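What Happens to the Old Office Computer

The storage room on the second floor of the Clurkville town library held 34 desktop computers when Nawal Helmy took over as director. Some had been there since before the roof was redone. A few still had masking tape on them with the names of people who had retired.

"You don't throw them out because they worked when you unplugged them," Helmy says. "Then it's October and you need the room for the book sale."

Every town has a room like that, and so do most dentists, insurance offices and school districts. Desktops leave service for dull reasons. A lease ends, or the software vendor stops supporting a version, or the desks get smaller and everyone is handed a laptop. The machine itself is often in fair shape, and what becomes of it depends mostly on who gets the phone call.

In Clurkville the call went to Lakora, a refurbishing shop that Laurier Vachon opened in a former carpet showroom. Vachon used to repair copiers. He takes desktops by the pallet, wipes or shreds the drives, and sells what he can to families, small churches and a steady line of people who want a cheap machine for the garage.

He prefers business desktops to the ones sold in big stores. The cases open easily, the parts are well documented, and an office buys them in batches, so one dead machine can keep the next two going. Memory is the first thing he pulls. Power supplies he tests and shelves. The plastic fronts are nearly worthless, and he has a corner full of them anyway.

Drives are the part customers ask about. Oana Toma, who handles intake, gives every donor a printed sheet with the serial number of each drive and what was done to it. She started the sheets after a law office refused to hand over 11 machines without one. Now the sheet is often the reason people come to Lakora in the first place.

"They'll drive past a free drop-off to get that piece of paper," she says.

The money is thin. A complete desktop that is eight years old sells for little more than the labor of checking it, and a buyer who wants it to run current software may be out of luck. Vachon has learned to say no to anything with a swollen battery or a cracked board, and to most monitors. Those go to Desara, a larger recycler two counties over, where the metal is sorted and sold by weight. He pays for the glass.

Brayan Ospina, who buys for a night school called Iturra, takes a different view of the older machines. His students learn repair on them, and he wants them cheap and a little beat up. A student who bends a pin on an old board has lost an afternoon. He likes a full-size tower for the first weeks, with room for two pairs of hands. 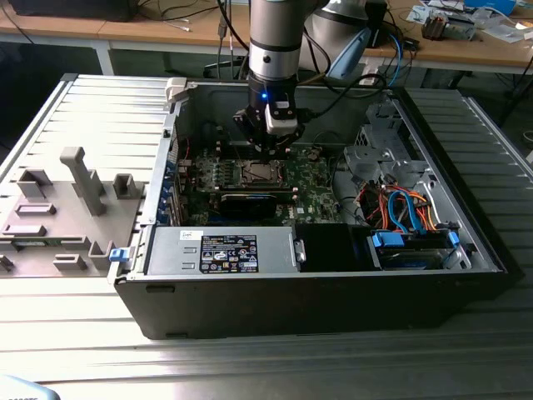
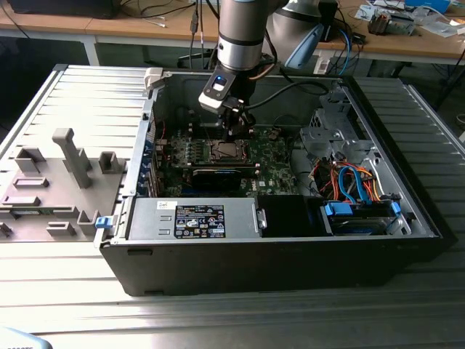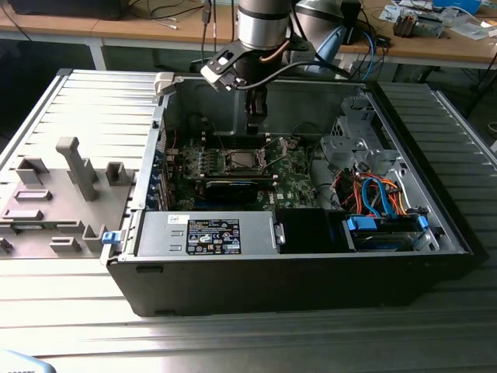
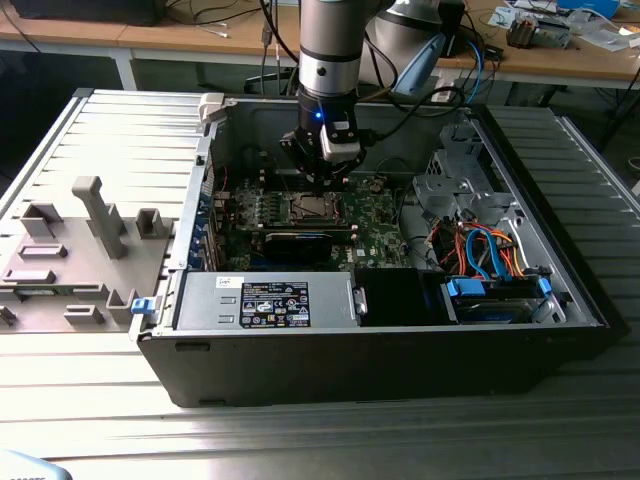
A desktop tower on its side, side panel off.

Ospina would like to see more towns sell directly to schools. The trouble is paperwork. In Clurkville, surplus property has to be listed and voted on before it leaves the building, and the list for the library's computers sat in a folder until the vote on 8th April. Lorenz Brunner, the town clerk, has since moved electronics to a shorter form -- one page, with a line for the drives.

Helmy has her room back. She kept two of the desktops for the catalog stations, and one of those has needed a new fan. The shelves are filling up again, mostly with printers. Vachon doesn't take printers.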